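Sourdough starter questions I get all the time

How often do you feed yours?
Once a day if it's on the counter, once a week if it's in the fridge. I've skipped 2 weeks before and it came back fine after a couple of feedings.

Why does mine smell like nail polish remover?
It's hungry! Pour most of it off, feed it and keep it somewhere a little cooler – mine perks up by the next day.
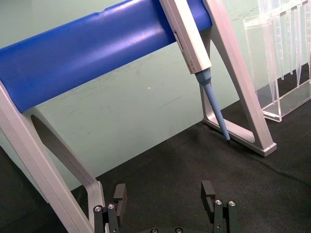
Do I need a scale?
I'd get one. Cups are all over the place with flour, and I use about 30 grams of starter for a feeding, so a spoonful either way really shows.

Can I use whole wheat?
Sure. It gets going faster and wants a bit more water. My friend Nuala Horgan swears by rye, but I find it too sticky to stir before coffee.

Can I mail some to a friend?
Yep, dried. Spread it thin on parchment, let it dry until it snaps, then crumble it into a bag – and write the date on it.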